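4.2 Estimation de la pose des pinces

Le module Zosier reçoit le flux de la caméra de tête et calcule, pour chaque pince tenue à la main, une pose à 6 degrés de liberté exprimée dans le repère de la caméra. Les coins des marqueurs sont détectés, puis la pose est résolue par PnP et lissée par un filtre de Kalman étendu. Une fenêtre de 16 images sert à rejeter les sauts d'orientation dus à l'ambiguïté des marqueurs vus de face.

Le cas du réfrigérateur a été retenu pour les essais d'occultation : les parois bornent le volume de travail et les avant-bras passent entre la caméra et l'objet manipulé.
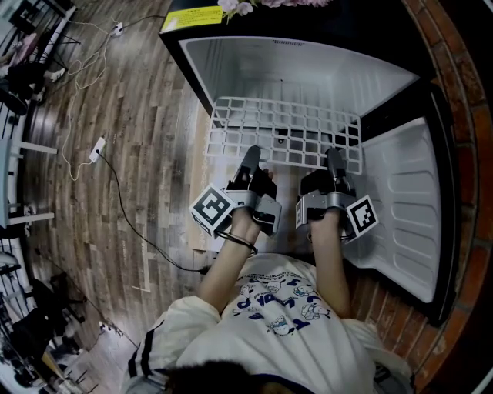

Figure 7 — Manipulation dans un mini-réfrigérateur ouvert, vue de dessus. Chaque pince porte un cube de marqueurs ; la clayette est inclinée au-delà des doigts.

Sur les 654 séquences du jeu Policarpio, la perte simultanée des deux cubes reste rare. Lorsqu'un seul cube est perdu, le filtre propage la dernière vitesse estimée pendant 200 ms environ, puis la pose est déclarée invalide. Cluvirow, le planificateur, ignore alors le segment correspondant.

Deux limites subsistent. La distorsion de l'objectif grand angle dégrade l'estimation en périphérie, malgré le recalibrage effectué en mars avec l'outil d'Istel. La synchronisation entre l'ouverture des doigts et la pose repose encore sur l'horodatage du système hôte — le passage à une horloge commune est traité en section 5.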